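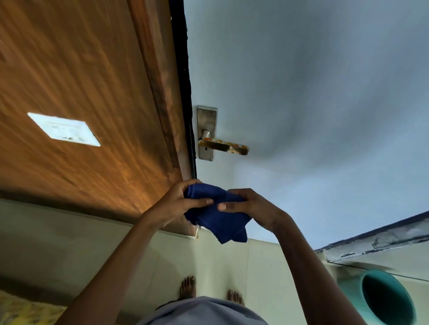

What does a hair toner do?

It shifts the tint of hair that has already been lightened, usually to calm down leftover yellow or orange, and it leaves the overall lightness pretty much where it was.

Hair toner

Hair toner is a sheer color product used after bleaching or highlighting. You'll also see it called a gloss or a glaze, and people in the business argue about whether those are the same thing. I use "toner" for all of them in this article, mostly because that's what my first boss, Tuulikki Harju, called everything in the back room, including the shampoo if it happened to be purple.

How it works

Dark hair holds a lot of warm pigment. Bleach eats through it in stages, from red to orange to gold to pale yellow, and wherever you stop is the color you're left with. A toner lays a small amount of the opposite color over the top. Purple quiets yellow, blue quiets orange, and green quiets red. That's really the whole color wheel lesson, and I wish mine had been that short!

Most salon toners are demi-permanent and get mixed with a low-strength developer. Some are used with 20 volume, which can lift your natural color a little too, so keep it off the roots unless that's what you want. The other kind is direct dye - tinted masks and conditioners with no developer at all - and it sits on the outside of the hair and fades as you wash.
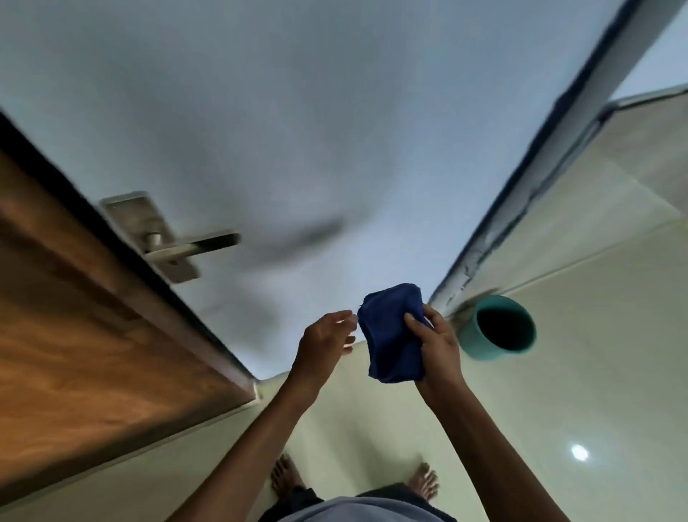
Warm and cool are the two words you'll hear most when picking a toner, and plenty of people nod along at the salon without being sure which one they're asking for. Warm shades have gold, copper or red in them. Cool shades lean toward blue, violet or green, and they usually get sold as ash, pearl or silver. Look at the edge of the wooden door in the photo, with its orange-brown grain, and then at the brushed silver lever: the wood is a warm color and the lever is a cool one. If your freshly bleached hair looks like the wood, a purple mask won't do much for you. You want blue. Neutral shades sit in between, and they're what I reach for on anyone who tells me to just make it look normal.

Levels and shade codes

Colorists rate lightness on a scale of levels, with low numbers for dark hair and high ones for light. Level 7 is a medium blonde in most lines, and on bleached hair it tends to come with a good deal of orange-gold still showing. A pale silver toner on top of that will mostly look muddy, or won't show up at all.

The codes on the tubes differ from brand to brand, so don't carry them over. In the Rotusitz line I trained on, 888 was a soft pearl, and a Ruotsalainen tube with much the same code came out beige. Niilo Leinonen still reminds me which client got the wrong one.

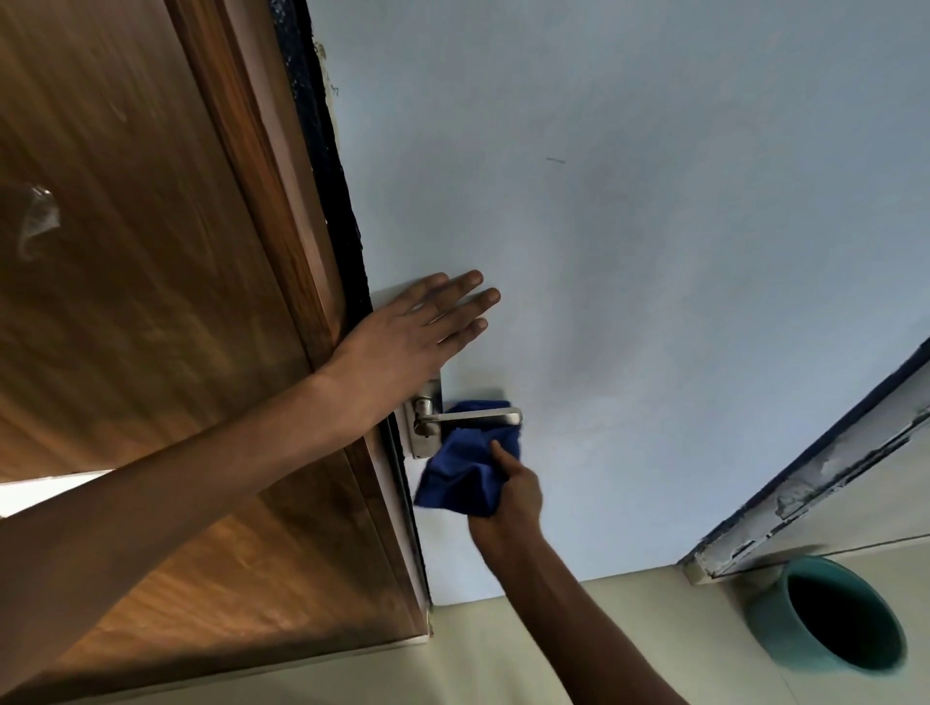

Using it at home

Wash out the bleach completely and towel the hair until it's damp. Mix the toner in the ratio printed on the box and put on gloves (purple fingernails hang around for days). Start on the warmest sections, then work through the rest. Wipe a strand clean every few minutes and look at it in daylight if you can. It often looks darker in the bowl and on the head than it does once it's rinsed, so go by the wiped strand.

If you overdo it and end up lavender, a couple of washes with a clarifying shampoo usually bring it down.

How long it lasts

Expect a few weeks from a demi-permanent toner, less with hot water, swimming or daily washing. Cool tones tend to go first. I redo mine in July, when the sun has had a go at it, and then leave it alone until my roots start bothering me.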